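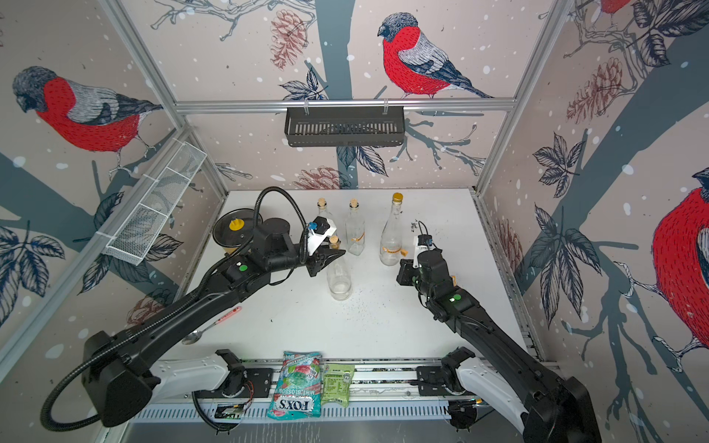 How long should exterior primer dry before the top coat goes on?
Overnight at minimum on bare pine siding, and longer if the air is damp. Our boards were ready for paint after one dry night, but the cedar ones needed a second.

Student Project Report: Primer and Top Coat on Old Wood Siding
Building Trades Program, Feb 20, 2023

Background
Many houses near our school have wood siding that was painted several times and then left alone. The paint peels first on the south wall and along the bottom boards. Our group wanted to find out how much of a paint job depends on the preparation and how much on the paint itself. We used siding taken off a shed on Korno Street before it was torn down.

Materials
We cut the siding into short boards, 300 millimeters long, and sorted them by wood type. Half were pine and half were cedar. The primer was Nerka oil-based. For the top coat we used two exterior acrylics, Plerari satin and Echevarría flat, both in the same light gray. Our budget was 500 dollars and we spent 222, mostly on paint and brushes.

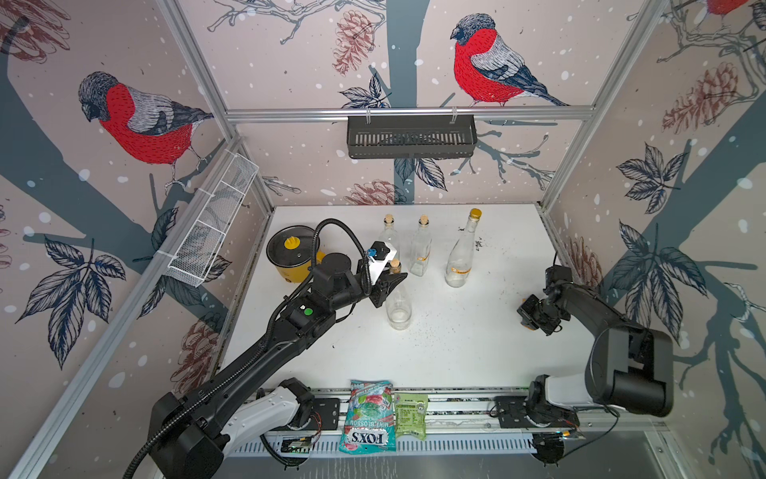
Preparation took the most time. One set of boards was only washed with a stiff brush and water. The second set was washed and scraped. The third was washed, scraped and sanded until the edges of the old paint felt smooth to the hand. All of the boards dried under cover before any primer was used. We sealed the cut ends too, after a trial board took in water through the end grain and swelled.

Exposure
The boards went up on a rack facing south in October and stayed there through the winter. We checked them every second week for blisters, cracks and loose edges. At the end we pressed tape onto each board and pulled it off.

Results
The washed-only boards did worst with either top coat. Paint came off with the tape in strips, and the old layer came with it. Scraped boards held up better but had ridges that showed from across the yard. Sanded boards lost almost nothing.
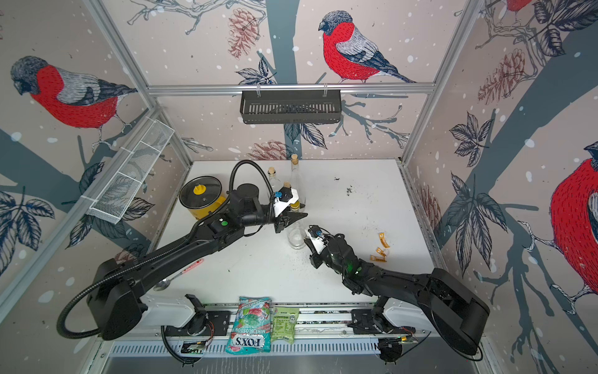
The difference between the two top coats was small. Satin was easier to wipe clean. Flat hid the uneven spots on the scraped boards, and two of us liked it better for that reason. On cedar, brown stains came through wherever the primer was thin.

Problems
We ran out of cedar and had to use narrower pieces for the last set. One winter is also a short test for house paint. The rack is still up behind the shop, and next year's class can keep checking the boards.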